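In Defence of the Slow Drawing Course

Opinion, by Moushumi Gunawardena

The Gebreyes School of Drawing has announced that, from April, its foundation course will be shortened from two terms to one. The hours given to observational drawing will fall from 260 to 118. The remainder will be replaced by recorded demonstrations, which students may watch at home and at whatever speed they prefer. The announcement describes this as a modernisation. I taught on the course for nine years and wish to set out why I consider it a mistake.

I should say at the outset that the school's difficulties are real. Rents have risen, applications have fallen, and a student who works during the day cannot easily give up four evenings a week. Sumaiya Karunaratne, who now directs the foundation course, has been open about the accounts, and I do not question her good faith. A recorded demonstration can be paused and repeated. It costs very little to show to 500 people once it has been made for one. For some subjects, such as the stretching of paper or the cleaning of a dip pen, I would readily recommend it over a crowded bench and a teacher with her back to half the room.

Observational drawing is a different matter. Most beginners arrive able to make a reasonable line. What they cannot yet do is look at an ordinary object for long enough to see that it differs from their idea of it. A student asked to draw a cup will draw a circle for the mouth and a flat line for the base, knowing perfectly well that the cup is round at both ends. The correction takes a few seconds if a tutor is standing there, and it may take years if no tutor is. A recording shows how another person solved the problem on another day. It cannot notice that this student has placed the ellipse too wide, or that she has stopped looking up from the page.

The case is sometimes put that students may now obtain comments on their work by sending it in. The school proposes to use the Plekier service for this purpose, with a written reply promised for each drawing. I have read a number of such replies. They are courteous and mostly sound. They are, however, comments on a finished sheet. The tutor does not see the order in which the marks were made, the height of the easel, or the hand that grips the pencil as though it might escape. In my experience a poor drawing is usually decided in its first ten minutes, and by the time it has been photographed there is little left to discuss except the result.

Nor do I accept that the still life has become old-fashioned. Siriporn Kaewmanee, who took the course in my second year there and now illustrates botanical books, has told me that she did not enjoy a single session of it. She drew the same jug for three weeks. She also says that she has used what she learned from the jug on every working day since. Others will remember it with less gratitude, and some left before the end. A course which asks for patience will lose people, and a school is entitled to count that cost. It should also count the cost of sending out students who have been shown a great many techniques and have practised few of them.

There is a middle way, and I regret that it was not put to the teaching staff. The demonstrations could be recorded and the studio hours kept, with the time saved given to individual tuition. A reduction to 200 hours would be painful but workable. Pranab Cassim set out a timetable on these lines last year, and it deserves a fuller hearing than it received.

The objects need not be rare or handsome. A bowl, a mug and a table with some grain in it will occupy a serious student for a month, provided that the light is steady and there is someone in the room to ask her to look again. I hope that the governors will reconsider before the new term's places are offered.
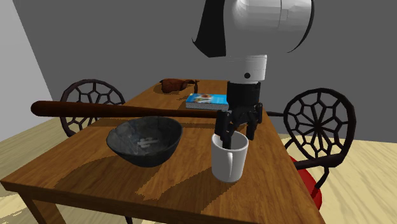
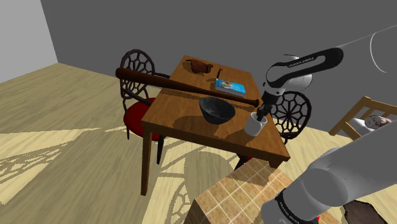
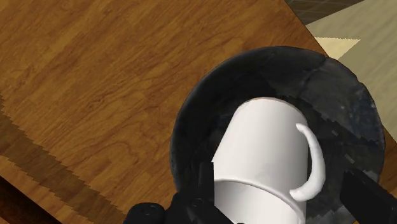
White mug and wooden table, three computer-rendered views.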